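Robot club, week 9

Well, I've finally done it. After months of saying I'd go along "when work calms down", I joined the evening robotics class at Barkmont and I'm now far enough in that I dream about cables. There are 10 of us on the course, a real mix, and the tutor is Fergus Tosh, who talks very fast and draws everything on the back of old delivery notes.

The class is split into little groups and each group gets a turn on the big two-armed set-up, which is called Zacharias for reasons that go back before any of us. My group is Fivus (we drew it out of a mug, don't ask). We have until June to get a pair of arms to pick up a long flat part, turn it and lay it down straight. It sounds like nothing at all. I said as much in week one and I've been eating my words ever since!
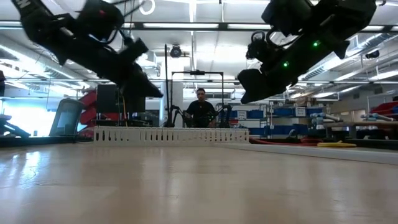
Driving the arms by hand is the bit I was most looking forward to, and it's much harder than it looks. Your brain wants to watch your own hands and you have to keep telling it to look at the grippers. Fergus makes everybody take a go in the chair at the far side of the table, facing the arms, with a control in each hand, and the rest of us stand back and try not to shout advice. The green lights on the right arm are very distracting when you're sitting there, or maybe that's just me. My first go I came in far too low and got told off, quite kindly. By my fourth I could bring both arms in towards the middle without holding my breath.

What I hadn't expected was how much of an evening goes on things that aren't driving. We spent most of one session just arguing about where the part should start. I wanted it square to the table, the others wanted it at a slant so we'd find out early if our turning was any good, and of course they were right and I was in a huff until the tea break.

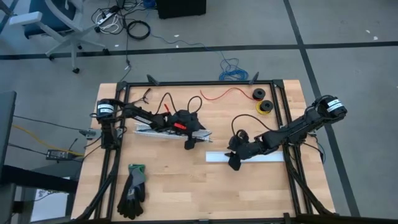

Anyway, the slant won, and we agreed to do 20 goes in a row before changing anything else. That's Fergus's big rule - pick one thing, leave the rest alone, write it all down. I'm hopeless at it. I always want to nudge something between goes, and then I can't tell you what made the difference. So I've been put in charge of the notebook, which I think was meant as a hint.

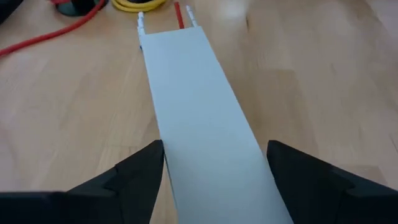 Lining up is my obsession at the moment. I've been going through our pictures at home with a cup of tea, and the low ones looking out past the fingers are the most use by far. With one finger either side of the panel and neither of them pressing on it, you can see how little room you've got to be wrong, and the straight left edge against the wood makes a lovely line to judge by. I've started using that edge for everything. I tried explaining this to my sister on the phone and she said "so it's parking", and yes, I suppose it is parking.

There's a get-together with the Clikesham group coming up, where each team shows what it's got so far. They're ahead of us, I'm told, and they have matching T-shirts. We've got a notebook and a mug.

If anyone reading this has done a class like it, do leave me a comment about how you kept your wrists from aching, as mine were sore all the way home on the bus. Next session we're swapping drivers and I'm on the left arm only, with Fergus on the right, so I'll let you know how that goes.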